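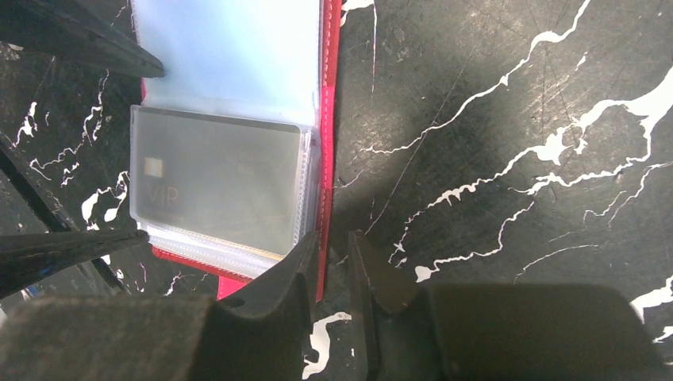
Attachment 1: red card holder, open, dark card in the lower sleeve.

Ticket 318
Subject: Door reader at Devthorpe rejects badges from about half of staff
Opened by: Reijo Kettunen
Site: Devthorpe, side entrance
Status: Closed

Problem as reported
Badges work at the Kallio entrance but the side door at Devthorpe gives a red light and two beeps. Same people every time. Started in April after the reader was replaced. The front door at Devthorpe is fine.

Log

8:40 am. Checked the access list on the Jandia controller. 397 badges loaded, which matches the main office list. All of the affected people are on it with the right door group. Not a permissions problem as far as I can see.

9:15 am. Tried my own badge at the side door. Opened on first try. Tried Reijo's. Red light. Swapped and tried again, same result.

9:30 am. Pulled the event log from the controller. Rejected reads show up as "unknown format" and the badge number is blank. So the reader sees a card but sends nothing useful.

10:05 am. Compared badge numbers. Every rejected badge is from the newer batch ordered through Rirthorpe. Older badges all pass. The newer ones use a longer number. The old reader took both.

10:20 am. Asked Reijo to take his badge out of its holder and present it flat, with no other cards near it. No change. Rules out interference from other cards for him, but please keep asking people to do this when they report a bad read.

11:00 am. Reader config shows output set to the short format only. Looks like the factory setting was never changed at install. Changed to auto-detect and saved. Reader did not restart by itself.

11:10 am. Cut power to the reader for 30 seconds at the panel. Came back with a steady blue light. Reijo's badge opened the door. Mine still works.

1:45 pm. Had more than 107 reads through the side door since the change. Two rejects, both from a badge that was turned off last year. That is correct behavior.

Resolution
Reader output format changed from short to auto-detect, then power cycled. No badges need to be reissued.

Follow-up
Check the same setting on the spare reader in the Kallio stockroom before it goes on a door. Install sheet needs a line for output format. Reijo will confirm with the evening shift and reopen if anyone still gets the red light.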